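Journal > Running > Meets
Print this page | E-mail this to a friend

We use cookies to remember your settings. By reading on you agree to this.

Quick one before bed, because if I don't write the schools relay day up now I never will. Bus back got in late, legs are gone, and I only ran one leg of one race (the teachers' 4x200, we came fifth, moving on).

So. Dreturby Schools Relay Day. 407 kids this year, up from last time, and every one of them seemed to be in the line for the bathroom at 8 a.m. Rain until nine. Then sun. Then wind straight down the back straight, which wrecked everybody's second leg and made the third leg look like heros.

Our girls' 4x400 made the final. First time since I've been helping out. Anong Bunnag ran anchor with a taped ankle and took back two places in the last bend -- I was yelling so hard I dropped the clipboard in the sand pit. Fourth overall. She was furious about fourth. Good. 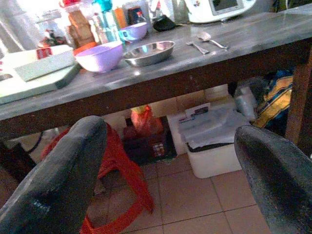 Baton changes are what we need to fix, and I mean all of them. The boys lost more ground in the zones than they did running. Outgoing runner leaves early, panics, slows down, reaches back, and there goes your lead. Trygve Nyberg coaches the Backlund kids and his lot do changes standing still, then walking, then jogging, for weeks before anyone is allowed to sprint. Boring. Works. I came home and drew our zones out on paper, sitting at a gray-topped table with dark brown wood along the front edge, and moved coins along it for the runners like a general. A penny for each leg. Check mark goes back two shoe lengths for the boys, stays put for the girls. We try it Tuesday.

Other stuff while I remember:

Sprints were a mess for us. Two false starts in the same heat, both ours. My fault partly, we never practice with a real starter, just me clapping.

The 1500 was great though. Slow first lap, everybody looking at each other, then a tiny kid from Backlund just went. Nobody chased. By the bell he had half the straight on them and he hung on, arms all over the place. Whole stand on it's feet.

Long jump ran an hour behind. The rake went missing, then turned up under the tarp.

Food: one stand, one line, and out of rolls by noon. Bring your own next year. I say this every year and then I don't.

The team scores went up on the board around four. We had 429 points, our best yet and still 33 behind Backlund. Last year we weren't even close enough to be annoyed by it. Now I'm annoyed.
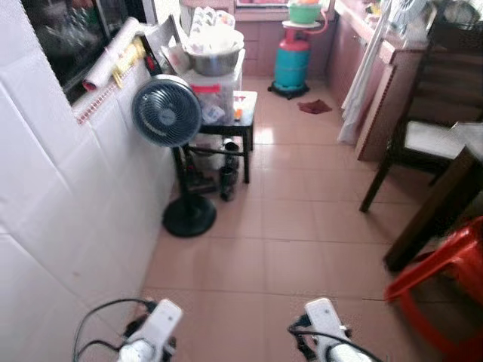
Can a kid who missed relay day still run at the fall meet? Any student on the team list can enter, so get the form to me at practice and I'll put them in an individual event, with relay spots settled after that.

Money, since parents asked. The sponsored laps brought in $2,254, and that pays for the bus, new batons (the old ones are dented and one rattles) and a decent set of starting blocks. If there's anything left I want cones. We own four cones. One is a bucket.

Practice is same time as always, back field, bring water and a dry pair of socks. If it's pouring we do changes in the gym hallway -- walking only, please, after last time. And whoever went home with the blue spikes bag, size 7 inside, it's Anong's and she wants it back before Tuesday.

Right. Ice on the knee, then sleep. Results sheet goes up when I find where I put it.

Print | E-mail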